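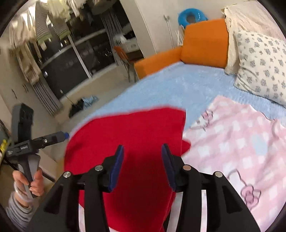

Section 4. Sorting and folding garments on the bed

4.1 Purpose of this section

This section sets out the procedure for sorting and folding clean garments in the residents' bedrooms at Girkonham. It is to be read together with Section 3 (Washing and Drying) and Section 5 (Wardrobes and Cabinets). It applies to residents who fold their own clothing and to staff who help them.

4.2 Preparing the bed

1. Ask the resident whether the bed may be used. If the resident is resting, return later.

2. Move pillows and cushions to the head of the bed. Pillowcases with a lace trim should be placed against the wall, away from buttons and zips.

3. Spread the top blanket or sheet over the full width of the mattress and smooth it by hand from the centre outwards. Fleece and other fuzzy blankets may be left in place. They shed on dark knitwear, and a flat cotton sheet is preferred for that purpose.

4. Place walking aids within the resident's reach, leaning against a wall and clear of the door. They must not be laid on the bed or on the floor.

5. Fold away any drying rack that is not in use.

Caution: Do not stand on a chair to reach items hung on the wall. Use the step stool kept in the linen store.

4.3 Checking garments before folding

1. Feel the cuffs, collar and hem of each garment. These parts dry last.

2. Return any damp garment to the rack. A damp garment must not be placed in a closed cabinet.

3. Empty all pockets and hand the contents to the resident.

4. Read the name label. A garment without a label goes in the tray marked Irov, at the end of the corridor, and is entered in the laundry book.

Note: Each resident has a labelling allowance of 200 name tapes. Further tapes may be ordered through the office using form 2777.

4.4 Knitwear

Knitted garments stretch under their own weight. They are to be folded flat and are not to be put on hangers.
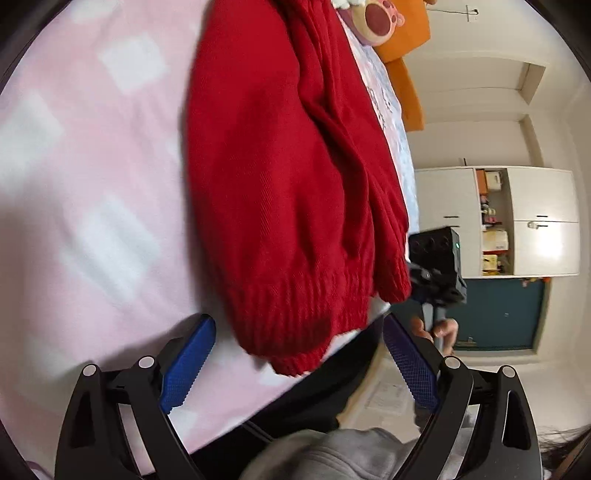

Section text: Annunziata Rizzi and Yasir Swati, Household Services, Girkonham
Revised November

A sweater left over the side of the bed, with its hem hanging down, should be lifted with both hands and brought fully on to the sheet before folding begins. Pulling it up by the ribbed hem will widen the rib, and the rib does not always recover.

1. Lay the sweater face down with the neck towards the pillows.

2. Straighten the side seams. Pat the knit into shape; do not tug it.

3. Fold one sleeve straight across the back, then the other.

4. Fold each side in to the middle of the back.

5. Bring the hem up to the neck in a single fold. Heavy sweaters may be folded in thirds.

6. Turn the sweater over and place it at the foot of the bed.

Caution: Strong reds may lose colour for several washes. Keep red garments apart from pale sheets and blankets if there is any dampness in the cloth. Where colour has passed to the bedding, do not iron it. Rinse in cold water and inform So-yul Gil in the laundry room.

4.5 Soft toys and personal items

Soft toys, cushions and similar belongings stay on the bed unless the resident wishes otherwise. They may be moved to the head of the bed during folding and are put back afterwards in the position in which they were found. Staff should not wash a soft toy without asking - some have fillings that do not dry in the machine.

4.6 Putting away

1. Open the cabinet doors fully before lifting a pile. Where a lower door has a latch, release it first.

2. Place knitwear on the lower shelves and lighter garments above. A Lurkis shelf carries a maximum pile height of 400 mm. The deeper Sproģis shelf carries 440 mm.

3. Put items worn daily at the front.

4. Close the doors and fasten any latch.

Note: Where a resident prefers a different arrangement, record it on the card inside the door and follow the card. Hwa-young Byun replaces cards that are full or no longer legible.

4.7 On completion

Smooth the blanket, replace the pillows and draw the curtains if the resident asks for this after dark. Faults in cabinets, latches or wall fixtures are reported to Geum-ok Choo at the office before 4 p.m., and reports made later than this are dealt with on the next working day.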